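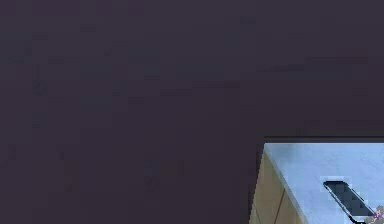

Why bother rendering the room at all, a reader of the first edition of this manual asked, when the policy only ever needs to know where the table stops? The question arrived by mail with no signature and has been stuck to the side of a monitor in the Skov lab ever since. Section 4 is the long reply. The short reply is that the policy does not know it only needs that, and left to itself will learn something else.

SECTION 4. SETTING UP THE SPARSE-VIEW TEST

4.1 What this section covers

You should arrive with Clistton (the simulator) installed and Esoswood (the trainer) able to find it. If Esoswood prints "no world" and quits, go back to Section 3. It will keep printing that however many times you ask.

The sparse-view test measures how well a trained policy copes when the camera shows it mostly nothing. A counter corner pushed down into one side of the view, one dark object lying on a pale top, and a great deal of plum-gray backdrop is a typical start. Our early policies did well with the work surface in the middle of the view and fell apart when it wasn't, and we published the first of those two findings before noticing the second.

The method is simple to state. Train as usual. Then score the policy on views in which the surface has been pushed toward a corner, and compare with its score on centered views of the same layouts. The difference is called the gap. A small gap is good. A gap of zero means you have scored the same set twice (see 4.6).

4.2 Before you start

You will need:

A trained policy file from Esoswood, version 2 or later.
The Zilonham layout pack, which holds 102 counter layouts.
Enough disk for the run. The frames are small and there are a lot of them.
Something else to do in the meantime.

NOTE: The layout pack was rebuilt on Jul 9, 2020. Packs older than that have the counter tops slightly below where the physics engine believes they are, so objects hover. Scores from old and new packs cannot be compared, though we have received several plots that do so.

4.3 Building the view set

1. Open Clistton and load the Zilonham pack from the Layouts menu. The first load is slow. The progress bar reaches the end early and stays there, which we have reported to ourselves.

2. Set View Mode to Corner. Leave Center alone for now. It will be wanted in 4.4.

3. Set Push to the middle of its range. Push controls how far the surface is shoved away from the center of the view. At the low end you have an ordinary test with a longer name. At the high end the target object leaves the view and the policy is being graded on telepathy.

4. Check that Keep Target is on. This throws out any view in which no part of the target can be seen. A target that is only partly in view is kept, as are slivers of neighboring objects at the border. Both are there on purpose. Please do not write a script to clean them up.

5. Set the number of views to 1,000. Fewer will run, and will give you a gap that changes sign when you change the seed.

6. Type a seed and write it down somewhere other than the terminal window.

7. Press Build.

CAUTION: Do not turn on Smooth Edges. Training frames are rendered at low resolution with soft, stair-stepped edges, and the test frames have to match. With smoothing on, the pictures look far nicer and the policy treats them as a foreign country.

4.4 Building the matching centered set

1. Without closing Clistton, switch View Mode to Center.

2. Leave the seed, the pack and the number of views exactly as they were. Push is grayed out in this mode. If it is not, you are still in Corner mode.

3. Press Build again and give the set a different name. Clistton will cheerfully write the second set over the first and report success both times.

4. Open Tools, then Pair Check. Every view in one set should have a partner in the other with the same layout and the same target position. Unpaired views are listed by number at the bottom of the window, in a box too small to read. Drag the corner of the box.

Keep Target may drop a few corner views whose centered partners survive. Pair Check offers to remove the leftovers. Accept. Removing them by hand is possible and has been done, once, over most of a November.

4.5 Backdrop settings

The backdrop in these views is close to uniform, with faint blocky patches. The patches are low in contrast and easy to miss on a bright screen. They matter more than they look.

In our first round we used a perfectly flat backdrop. The policy learned to find the surface by looking for anything that was not that exact color, and scored beautifully. We then changed the color by a hair and it drove the arm into the side of the cabinet with what can only be called confidence. Adding the mottling to training brought the centered score down a little and closed most of the gap, and that trade is the main result this manual exists to let you repeat.

1. In the Backdrop tab, choose Mottled.

2. Leave Contrast at the default. Raising it makes the patches easy to see and easy to latch onto, and the policy will begin steering by them as though they were landmarks.

3. Make sure Reseed Per View is on. With it off, every view gets the same patches in the same places, and you have built a very elaborate flat backdrop.

4. If you changed anything in this tab, rebuild both sets. Yes, both.

NOTE: We tried backdrops with photographs of kitchens in them. Training took far longer and the gap was no smaller. The kitchens are still in the pack under Extras for anyone who misses them.

4.6 Running the test

1. In Esoswood, choose Score, then Paired.

2. Point it at the corner set first and the centered set second. The order matters for the sign of the gap, and the two boxes are labeled A and B for historical reasons.

3. Set the step limit to 400. A policy that has not reached the target by then is generally admiring the cabinet.

4. Press Run. A full pass takes roughly 2 hours on one card.

5. When it finishes, open the report and read the Failures page before the summary. The summary is one number and will still be there afterward.

CAUTION: If the gap is exactly zero, A and B are the same folder. We have not yet seen another cause, and we have looked hard, usually late at night and with a paper draft open.

4.7 Reading the failures

Failures are sorted into three bins.

Lost: the arm never moved toward the surface. Usually a backdrop problem. Go to 4.5.

Edge: the arm went to the border between the top and the side panel and stayed there. That border is the sharpest line in many corner views and an untrained eye, or a badly trained one, is drawn to it. Mixing a small share of corner views into training helps. A large share makes the centered score sag.

Near: the arm reached the surface and missed the target. Dark, glossy-looking targets on light tops turn up here more than we would like. We suspect the bright outline the renderer puts around them, and have not proved it. If you do, the address is on the back page.

An arm that settles on a neighboring object at the border is also counted as Near, which some users feel is generous.

4.8 Saving your results

Save the report, both seeds (they should be the same seed), the pack date and the Backdrop tab settings in one folder. Esoswood saves the report only. The rest is a matter between you and whoever tries to repeat your run next year, who may well be you.

Continue to Section 5 for camera jitter. Do not turn on camera jitter before finishing this section.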